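We use cookies to remember your settings. Accept | Manage

Washing and storing textured table linen

By Huguette Gilbert
Reading time: 2 minutes

Waffle weave and other raised weaves hold more water than flat cotton and shrink more on the first wash. Measure the cloth before washing and write the size on a slip of paper kept with it. A cloth that started at 1,330 mm across can come out noticeably narrower, and most of the loss happens in the first two washes.

Wash at 30 degrees on a gentle cycle. Use a liquid detergent, as powder lodges in the cells of the weave and dries as a white bloom. Leave out fabric softener. It coats the yarn and reduces absorbency.

Stains

Blot grease with kitchen paper and cover it with cornflour for 15 minutes. Brush off, then work in a drop of washing-up liquid from the back of the cloth. Tea and red wine should be flushed with cold water before anything else is applied. Do not rub. Rubbing raises the pile on the ridges and the patch will show after the stain has gone.

Candle wax: chill, lift with a blunt knife, then press between sheets of plain paper with a warm iron. Change the paper as it takes up wax.

Fringes

Tie the fringe in loose bunches with cotton tape before the cloth goes into the machine, or use a mesh bag. Comb it out damp with a wide-toothed comb, starting at the tips. Trim stray ends only once dry.

Drying and pressing

Pull the cloth square while damp and dry it over two parallel lines. Tumble drying sets the shrinkage. A raised weave needs no ironing; if creases persist, steam from the reverse and keep the soleplate clear of the surface.

Storage

Roll on a cardboard tube covered with acid-free tissue. Folded cloths should be refolded along new lines each March. Airing cupboards are too warm for long storage, and cedar blocks should not touch the fabric.

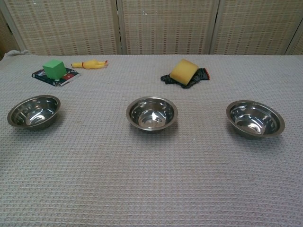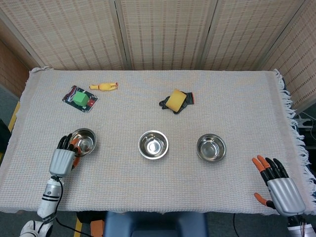
Woven tablecloths in use, with a folding screen behind.

Contact | © Mernden Household Notes | Back to top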